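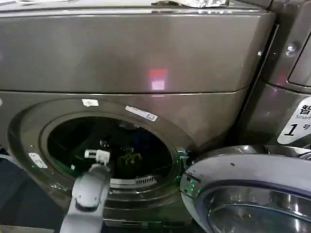 # kutby-openday-laundry

Recordings from the laundry station at the Gamthorpe open day, September 4, 2026. One arm, front-loading washer, head camera view.

## Contents

- 20 episodes, 14 with the washer door already open at the start
- 3 demonstration slots, split by folder (`slot_1` to `slot_3`)
- Joint states and gripper width, logged by the Flirneck controller

## Known issues

- The metallic cabinet and door ring pick up colored reflections. Mask them before any color-based segmentation.
- The drum interior is close to black. Dark items inside are hard to separate from shadow.
- 2 episodes in `slot_2` have no gripper width.

## Not included

Audio, visitor questions, and the Westerberg folding runs from March.

## Loading

`python load.py --slot 1`

Timestamps are in seconds from episode start.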